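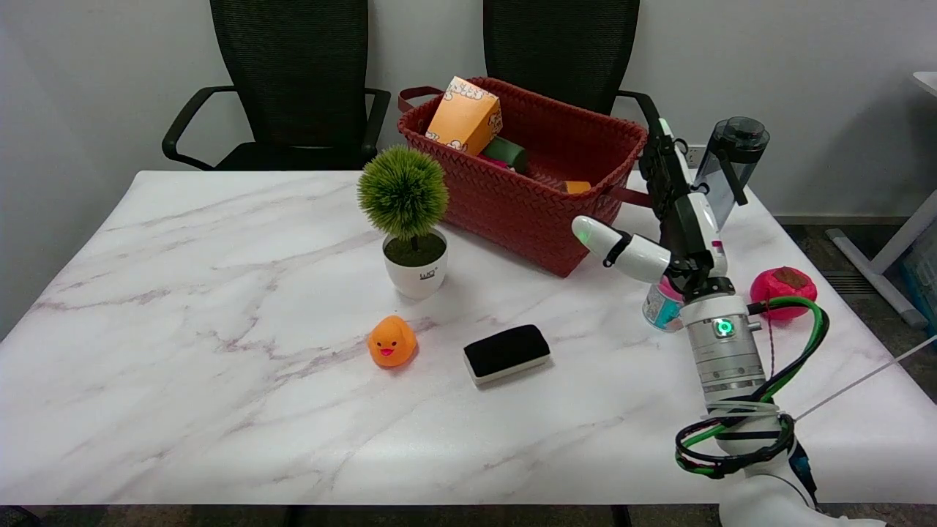

What does Hotard Language School teach?

We teach conversation. Our classes are in Spanish, Portuguese, Italian and Hungarian, for adults who want to order lunch, call a landlord, follow a family argument at the dinner table, or finally understand what their in-laws are laughing about!

How we got going

Hotard started as a Tuesday night Spanish table in the back of a bakery on Csonka Street. People kept bringing their neighbors, the bakery kept running out of chairs, and after 2 winters of that we rented our own rooms upstairs from the Braker Building's print shop. We're still there (you'll hear the presses during morning classes, and you get used to it). More than 3,000 students have come through since then, and a good number of them are on their second or third language with us.

How classes work

Groups are small, and you'll be talking within five minutes of sitting down. Beginners learn whole phrases first and pick up the grammar as they need it. We love grammar, we really do, and if you want the full story of the Portuguese subjunctive, any of our teachers will happily stay late and draw it on the board. But we'd like you to be able to ask for directions first.

Every course ends with an evening spent entirely in the new language, with food. The Hungarian group's December supper has become a bit of a legend, mostly for the poppy seed rolls.

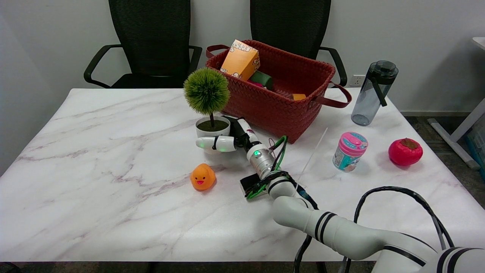

The Ginerar library

Our lending library is named after the little press that gave us its leftover stock when it closed. It holds 500 books, from picture books to detective novels, plus graded readers with audio. Students can borrow up to five at a time and keep them for the whole term. Scribbling translations in the margins in pencil is fine by us – the next reader usually enjoys them.

Come sit in

You can visit any class once for free before signing up. Write to the office with the language you're curious about and how much you already know (nothing at all is a great answer), and we'll send you the room and the time.

Page updated 2020-09-20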